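Urnilo home | Guides | Kitchen chores | Downloads | Contact
November
By Rafferty Van Dusen

Section 5: Your first counter tidy

I get asked at least once a day whether a machine can clear up a kitchen yet. My answer is sort of! Urnilo will move a cup if you set the job up well, but it won't give you the evening off. So run every new chore in the simulated kitchen first, where a dropped bottle costs you nothing.

1. Open Vevik and load the kitchen.
2. Choose "Counter" as the work area and leave the table out for now (it's further away, and you'll want one success before you get cocky).
3. Set the arm speed to 40. I know it looks painfully slow – leave it alone.

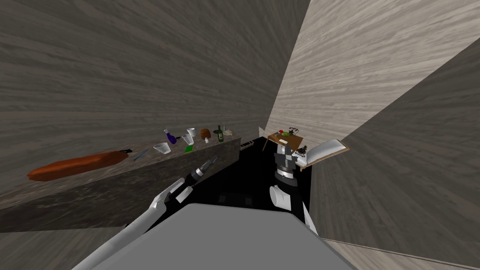 4. Pick one thing to move and one place to put it. "Tidy up" is a lovely instruction for a teenager, but Urnilo needs something like "put the cup by the back wall".
5. Press Start and keep your pointer over Stop.

Note: upright cups are the easy win. Anything on its side takes more goes, and bottles are the worst of the lot, as a round thing rolls the moment a finger brushes it. Gunnel Fagerlund ran 583 bottle pick-ups for us over the summer and still won't promise you a good one.
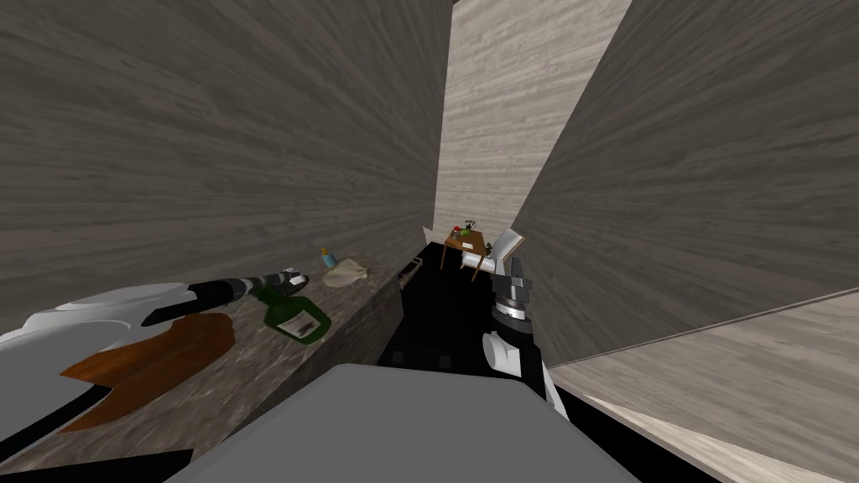

6. If the gripper stops short, don't nudge the target by hand. Press Back Off, wait for both arms to settle, then try again from step 4.
7. Cloths go on the "Skip" list. Folding is a whole other chore and I'd say we're almost 19 months off doing it decently.

Caution: never copy a simulated run straight to a real arm. Real counters are greasy and real glass breaks. Do the checks in Section 6 first, with someone else in the room.

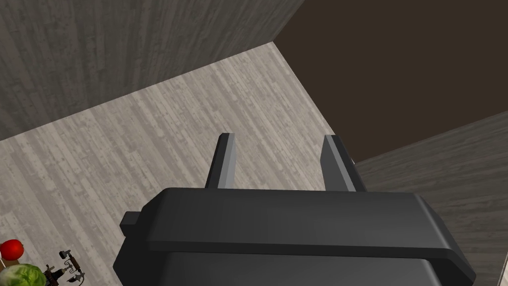
8. Floor pick-ups use the gripper camera, so switch to that view before you start. Open the fingers fully and come down slowly over a clear patch.
9. Save the run under a name you'll recognise next week (I have far too many called "test").

If a run fails three times in the same spot, send the log to Valter Hellström at the help desk and tell him which step you'd reached.

Back | Next: Section 6 | Top of page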